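Right, the kettle's on and I promised a few of you a proper thread on how we look after the cell that strips old desktop towers, so settle in. It's a long one, sorry in advance, I've never been good at short.

For anyone new: I'm at Grovivari, in the unit behind the Urquhart building, and the cell takes drives out of office PCs before the rest goes off for parts. The bench, the arm, the gripper and the fixture are my patch. Sorcha Forsyth does all the clever software and puts up with me.

First job of the morning is the fingers. I go over them with a lint-free cloth and a drop of isopropyl, then a torch, looking for nicks at the tips. PC cases have lovely sharp folded edges in them and the fingers find every single one. A little nick doesn't sound like much, but it'll catch on a plastic tab and then you're fishing about for broken bits.

Then the screws on the gripper. I put a stripe of paint marker across every head and onto the body next to it when I fit them, so if a stripe doesn't line up I know something's crept. Callum Paterson taught me that years ago on a completely different machine and I've done it on everything since (including my bike).

We log a full strip-down of the gripper every 200 towers. Fingers off, slides cleaned, the tiniest smear of grease, fingers back on, zero it again. The last one came out at 483 on the overall counter because we'd had a busy spell and I let it slide, and yes, I could hear the difference. Bit of a dry scrape on closing. Won't do that again!

Cable next. The arm cable has to have enough slack for the wrist to turn right round, but if you leave too much it'll hang down into the case and hook itself on a heatsink. I run the wrist through its whole travel at a crawl with my hand near the stop and just watch the loop. Takes six minutes and it's quite soothing first thing.

The fixture on the left is printed, and this is the third version. Version one had walls so snug that a processor went in beautifully and then wouldn't come out again. I've opened the recesses up a touch and put a chamfer on, and I check it's bolted down flat to the slats. If it rocks at all, every position we've taught on it is rubbish.

Now the part I really wanted to talk about, which is teaching the approach to the blue drive carriers. You want both fingers down in line with the handles before you go anywhere near gripping. We take it from the wrist camera first and then check it against the bench view, as either one alone will happily fool you about depth.

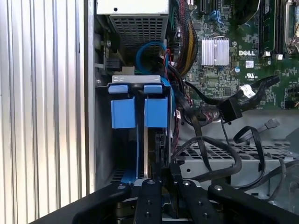
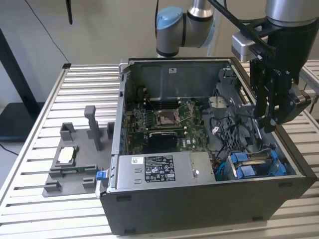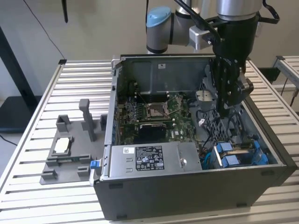
One of the Dell towers on the bench, wrist camera first and then two bench views, gripper in at the drive end.

See all the cabling in there? That's what makes this model a pain to teach. Every tower's been in and out of somebody's office and the leads never sit the same way twice, so I teach the way in from high up and come down straight. Coming in at a slant looks quicker and saves you next to nothing.

Speed's at a quarter for any new model until I've had a whole day without a nudge. Sorcha thinks I'm being soft on it. She may well be right, but she isn't the one who has to order new fingers.

We had one proper wobble last month. The drive position kept coming out slightly to one side, always the same side, and I spent most of a Friday blaming the camera. Recalibrated it, twice. Cleaned the lens. Muttered at it. In the end one clamp on the bench hadn't been nipped up and the whole tower was creeping along the slats each time the arm pushed down. Callum walked past, leaned on the case, and it moved. I've not heard the end of it.

So the clamp check's now at the top of the sheet, in capitals, before the camera gets a look in.

Where we are at the moment: 347 carriers out since the new fingers went on, and the tips still look decent under the torch. I'd like to try a softer pad on them next, as the handles are getting a bit marked. Clideo do a stick-on one I've got my eye on, and Trusta have sent over a sample of something thicker that I haven't opened yet.

If anyone's used either on plastic tabs, do shout, I'd love to know how long they last before they peel. And somebody asked yesterday which grease I use on the slides. I'll dig the tube out after lunch and post the label.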